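Share 12
10 comments

Ticket: Horse racing revenue in the quarterly report is lower than in the ledger
Product: Dagdag reporting module
Opened by: Pacita Manalastas, finance, Nastside
Log kept by: Trinidad Mercado
Status: Resolved, one item left open

Reported problem, copied from the first message: "The draft of the fourth quarter shows horse racing net revenue down 12% against the same quarter of last year. My ledger says it is down, but much less. Football, tennis and casino are all matching. Please look before the draft goes to the board."
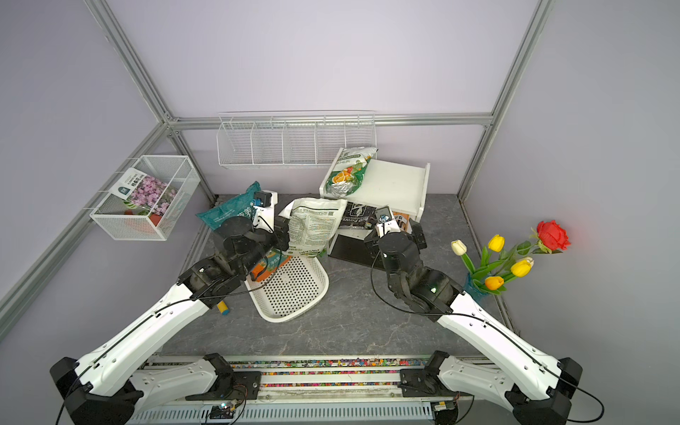
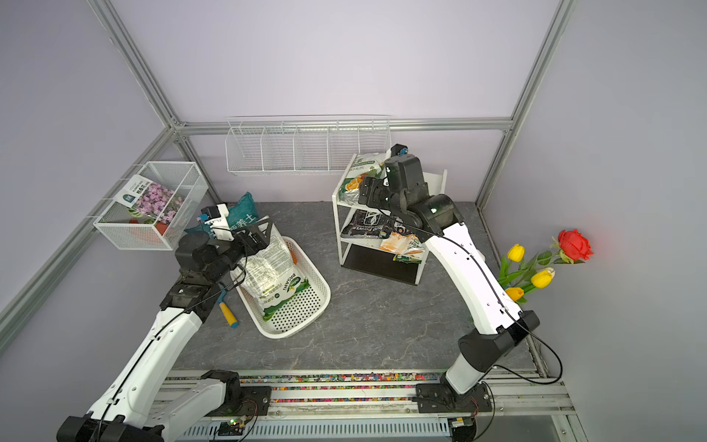

Two robot arms with bagged soil and baskets.

Background

For readers who do not work with us every day: Nastside takes bets on line and in its shops. All bets go in Dagdag, and each night Dagdag sends a summary to the general ledger. The quarterly report does not read the ledger. It reads directly the bet table in Dagdag, because the report needs a split by sport and the ledger has only the split by channel, plus a horse racing account which finance keeps by hand. So there are two ways to arrive at the same number, and in past quarters the two ways agreed.

The weather in December was bad and many race meetings were canceled. Everybody expected a weaker number for racing. I think this is why the mistake was not seen when the first draft was made. A low number looked correct.

Entry, 9:40 a.m.

Pacita sent me the ledger extract and the draft. I ran the report again with the same settings and received the same result as the draft, to the cent. So it is not a random fault and the draft was not edited by hand.

I asked if the comparison period is right. A few months ago we had a case where the report compared a quarter with a period that was one day longer. I checked and both periods have the correct first day and last day. The prior year figure in the draft is equal to the figure that was published last year. The problem is only in the current quarter.

Entry, 10:25 a.m.

Divided the quarter by month. October matches the ledger. November matches also. All the difference is in December.

Then I divided December by channel. The shops match. The difference is in the on line channel, and it is the same on the phone application and on the website.

Entry, 11:15 a.m.

First idea: exchange rate. Some customers have their account in another currency, and the rate table was reloaded in December. I compared the rates used by the report with the rates used by the ledger. They are the same. I also ran the report only for accounts in dollars and the difference was still there. Idea closed.

Second idea: betting tax. The tax on racing is taken out before net revenue, and if it was taken out two times we would have a low number. I looked at the tax column for December and it is correct. The difference is already in the line above the tax, in stakes less winnings. Idea closed.

Third idea: free bets. Marketing ran a promotion for racing customers when the meetings were canceled. If the cost of free bets was charged to racing in the report but to marketing in the ledger, this could explain a part. Pacita says free bets are charged to racing in both. I checked a sample and she is right. Idea closed.

Message from Pacita, copied here with her permission:

"I do not want to press you, but the draft is waiting for this. Can you tell me if I should trust the ledger or the report? If it is the ledger I can write the comment now and put the number after."

My reply: I do not know yet. Please do not write the comment.

Entry, 1:30 p.m.

I made a list of December by race meeting and put the report next to the bet settlement file. For meetings that took place, there is no difference. For meetings that were canceled completely, there is also no difference – the stakes went back to the customers and the revenue is zero, as it must be. I was surprised by this, as I was quite sure the canceled meetings would be the problem.

The difference is in the meetings that were canceled in part. The largest is Stimoldale, where the first races were run and then the meeting was abandoned because of the ground.

Entry, 2:05 p.m.

Took one customer bet from Stimoldale and followed it. It was a multiple bet with selections in an early race and in a late race. The early race was run. The late race was abandoned, so this leg becomes void and the bet is settled on the remaining legs. This is normal and is in the betting rules.

In the bet table I see the following rows for this bet:

Stake accepted.
Leg void, adjustment to the odds, amount zero.
Bet settled, lost.
Refund of stake, full amount.

The last row should not be there. The bet was lost on the early race, so there is no refund. I asked customer service if the customer received the money. He did not. His balance is correct, and in the payments file there is no refund.

So the row exists in the bet table and has no money behind it. The ledger is fed from the payments file and for this reason it is correct. The report is fed from the bet table and subtracts a refund that did not happen.

I told Pacita to trust the ledger for the moment.

Entry, 2:50 p.m.

Looked for where the row comes from. It is written by a job with the name "meeting cleanup." When the race data company sends the status Abandoned for a meeting, the job goes to every open bet with a leg in this meeting and writes a refund row, which is later confirmed or removed by settlement. The row has a flag, Pending or Confirmed. In the bet I followed, the flag is Pending.

The report should ignore rows that are Pending. I opened the query and it has no condition on the flag. In the version used for the third quarter the condition was there. It was lost when the query was moved to the new server in version 2 of the module. The person who moved it is not with us any more and the change note says only "tidy up of filters."

In October and November there were no meetings abandoned in the middle, and the missing condition made no harm.

Entry, 3:30 p.m.

Put back the condition on a test copy. Result for racing, December, on line: equal to the ledger, with a very small difference which I explain below. The other sports did not move.

I ran the test copy also for October and November, and for the full third quarter. No change against the earlier results. This was important to me, because the third quarter is already published and I did not want to find there something new.

The fall for racing is now smaller than in the draft. The exact percentage is for finance to give and I will not write it in this log.

Entry, 4:10 p.m.

The small difference. It comes from one meeting at Stimoldale with a very late decision. The abandoned status arrived after midnight by server clock, and the void bets were dated on the next day. As this was not the last day of the quarter it has no effect on the total, only on the daily view. But if it will happen on the last day of a quarter it will have effect. I opened a separate item for it with the Dagdag team.

Question from Pacita: is it possible that the same rows were used in other reports?

I searched for all reports that read the bet table. Besides the quarterly report there is the weekly margin sheet for the traders and the monthly file we send to Cordale, our partner for the shops in the north. The traders' sheet still has the condition on the flag and is fine. The Cordale file does not have it, but it contains only shop bets, and in the shops the cleanup job does not write the Pending row. It waits for the paper slip. I added the condition anyway, so that we do not depend on this.

Entry, next morning, 8:50 a.m.

Change was approved and moved to production. I ran the quarterly report again and sent it to Pacita. She compared it line by line and confirmed at 10:15 a.m. that it agrees with the ledger for all sports and all channels.

She asked me to write down how the check can be done by finance alone next time, without waiting for me. The steps:

Open the report by month, then by channel, before reading the total.
Take the horse racing line and put it next to the ledger account.
If there is a gap of any size, ask for the list by meeting and look first at meetings with the status Abandoned.
In the bet table view, sort by flag. After settlement is finished for the day there should be no row with Pending. If there are such rows, send me the list, also when the totals agree.

The last step needs a view that finance did not have. I gave the access to Pacita and to the second person in her team.

What is still open

The Pending rows from December are still in the table. They are not used by any report now, but they should be removed. The Dagdag team says the cleanup job should remove them itself at settlement and that it does this for single bets. For multiple bets which are lost on an earlier leg, the job does not come back to them, as the bet is already closed at that moment. They agree this is a fault. They promised a correction in the next release and could not tell me the month. I asked that the old rows are not deleted before the audit of the quarter is finished, since the auditors could want to see them.

Late status after midnight: open, see the separate item.

Comment from Pacita Manalastas: Thank you, Trinidad. The draft is corrected and was sent in January as planned. I kept the first draft in the folder with the word "withdrawn" in the name – please do not use it.

Comment from Trinidad Mercado: Noted. I close the ticket when the rows are removed. Until then I run the sort by flag each morning.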